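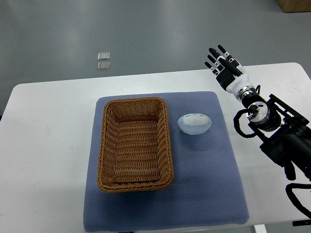

1 min read

Hi all, quick update on the Undeo grant. Since March we've had two long-distance rehearsals with the Emik choir, us in Mekwood and them in Niazi, and the delay is finally down to something we can sing through – hooray! The new piece has eight short movements and we've got five on their feet (the slow one still drifts). We've spent $2000 so far, mostly on mics and a better line. 84 people have signed up for the June stream already! Next up is movement six, plus a full run with both rooms.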